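Warell Floor Power Strip: Six Months on an Open Office Floor

I bought three of these from Plondmont for 85 dollars, shipping included. We have an open ground floor with a hard, polished surface and not enough wall outlets, so a strip usually ends up out in the middle of the room. The two we had before were a Skorau, which had a loose switch after a year, and a Pfister that was too bulky to leave anywhere people walk.

The Warell is plain white and sits low. On a gray floor the white is a good thing, as you notice it before you get to it. The finish picks up black scuffs from shoes, but they come off with a damp cloth.

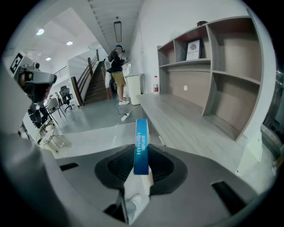

The Warell at floor level, stairs behind it.

Outlets

The spacing is better than on the Skorau. Two medium-sized chargers fit next to each other without a fight. A really large one still covers its neighbor, and on a strip this size I wouldn't expect otherwise. The outlets grip tightly. New plugs need a firm push, and pulling one out takes two hands – one to hold the strip down, or the whole thing lifts with it.

The switch is lit, with a raised edge around it to stop a foot from turning it off. Napaporn Inthanon, who sits closest to it, has knocked it off once since May, and that was with a chair leg.

Cords on the floor

This is where I have the most complaints. The strip's own cord is 60 inches. That's fine behind a desk and short for a room like ours, so in practice everything else has to stretch. Our usual spot is by the white cylinders, and from there a black cable has to wander across open floor to get to it. There is no clip or hook on the housing to keep cables together. I would have paid a little more for one.

There are rubber feet, but they are thin. On carpet you'd never care. On a smooth floor the strip slides if anyone tugs a cable, and I ended up adding a strip of grip tape underneath.

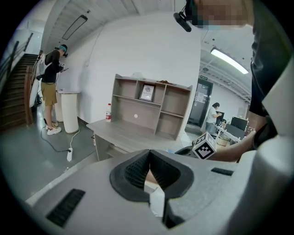 Surge rating

The box says 300 joules. That is low. I use these for chargers and lamps and keep the desktop computers on something better. If you need real surge protection, skip this one.

Would I buy it again?

For the price, yes, for light use. I'd want a longer cord and better feet. All three of ours still work, the switches are still tight, and none of the outlets has gone loose. Four stars out of five – I took one off for the cord.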